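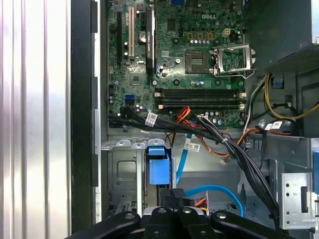
An open Dell desktop tower at the Lougher workshop open day.

Print this page | E-mail this page
Reading time: 2 minutes

A visit to the Lougher computer workshop

On 26 April 2025 I went to the open day of the Lougher workshop, where old office computers are taken apart and prepared for a second use. I came by bus from Stimell, and the walk from the stop took 14 minutes, the last part uphill. The entrance was free. Coffee cost extra, but it was good coffee.

Our guide was Usman Rajput, who has worked there since November. He speaks quietly, so I stayed in the front of the group. He told us that the workshop received 63 desktop computers last month, almost all of them from offices which were moving to laptops. I had expected many screens and much noise. Instead people spoke about screws, labels and boxes, and I liked this very much.

The first subject was the processor. Usman explained that one must open the metal bracket on the socket before the processor can be lifted, and that the contacts should never be touched with the fingers. A lady from Cirora asked if this also applies to her computer at home. It does, he said, and she wrote it down.
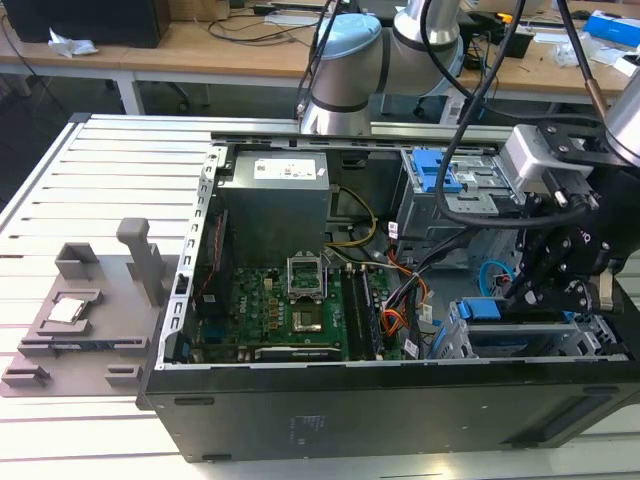 What is kept and what is not

Memory, drives and power supplies are tested one by one. Cases with damage go to the metal container in the yard. For the good parts there is a shelf with 28 plastic boxes, and each box has a handwritten card. The shop Jasilis, in the same street, buys some of the tested parts and sells them with a short warranty.

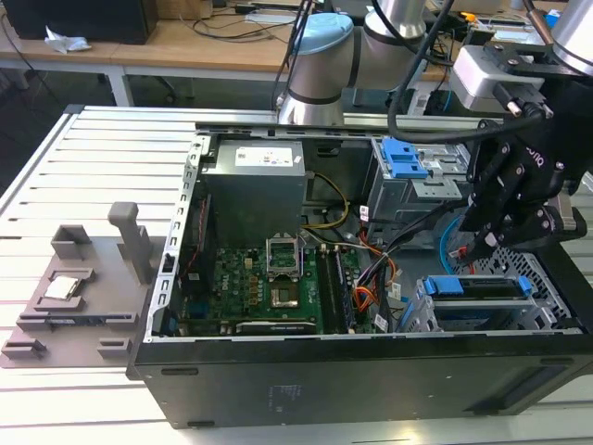

My own computer at home is nine years old, and I have never dared to open it. After this visit I am less afraid. The blue plastic latches at the drives seemed friendly to me, because a color shows a beginner where to look first. I also noticed the processor lying in its own small pocket in the gray holder beside the case, and at home I will prepare a small dish before I remove anything.

The next open day is planned for November. It is better to come early, as the room is not large and the tour begins on time.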